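Mantenimiento preventivo: la partida que el hotel mediano aplaza

Junio de 2002

En los hoteles urbanos de categoría media, el gasto en mantenimiento se presupuesta casi siempre por arrastre: se toma la cifra del ejercicio anterior, se corrige con la inflación y se cierra la hoja. El método tiene la ventaja de la rapidez. Su defecto es que consolida como normal el coste de las averías, que en un edificio con instalaciones envejecidas tiende a crecer por encima de los ingresos por habitación.

Dauda, cadena con 9 establecimientos y 1024 habitaciones en total, separó en noviembre las dos partidas. Las intervenciones correctivas se imputan desde entonces al mes en que se produce el aviso; las preventivas se reparten en doce cuotas iguales. El cambio es contable, pero permite comparar hoteles entre sí, algo que con la partida única resultaba imposible.

El establecimiento de Plondale, el mayor del grupo, sirvió de referencia. Cada habitación pasa por tres revisiones anuales: climatización, fontanería y carpintería. La última incluye el ajuste de bisagras, cerraderos y pomos, además del repaso de juntas en las zonas alicatadas. La orden de trabajo se emite desde Jurnix, un programa de gestión que bloquea la habitación en recepción durante el tiempo previsto y la libera al cierre del parte. 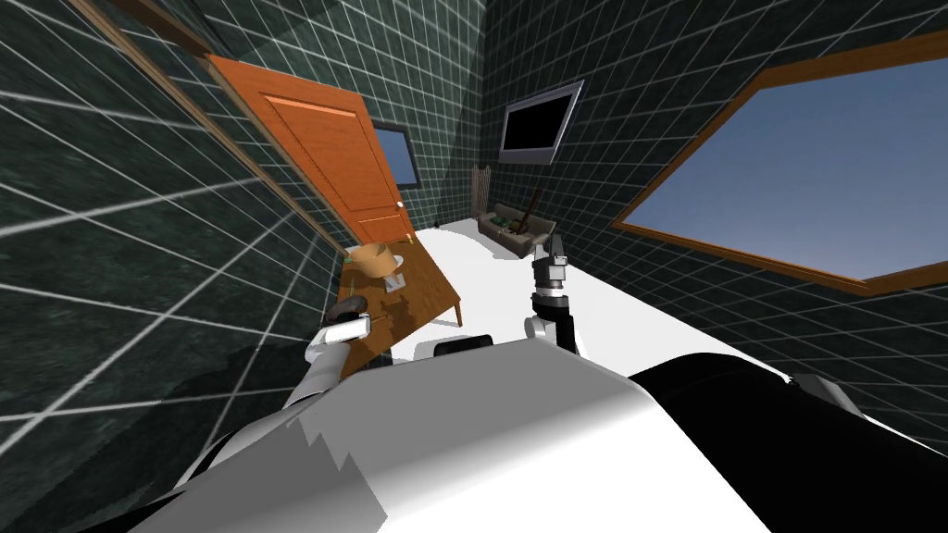

Recreación por ordenador de una estancia alicatada en verde, con la puerta abierta.

El punto discutible es el bloqueo. Una habitación retirada de la venta en temporada alta tiene un coste de oportunidad que el departamento técnico no soporta y el comercial sí. Dauda lo resuelve con un precio interno – 400 por planta y jornada, en la unidad de cuenta del grupo – que se carga a mantenimiento cuando la revisión cae fuera del calendario pactado.

La consultora Prirnero, que revisó el procedimiento, objeta que ese precio es fijo y no distingue entre una noche de ocupación plena y otra de demanda floja. Propone ligarlo a la tarifa media del día. La cadena estudia la modificación para el próximo presupuesto, aunque el enlace entre Jurnix y el sistema de reservas todavía exige introducir las tarifas a mano.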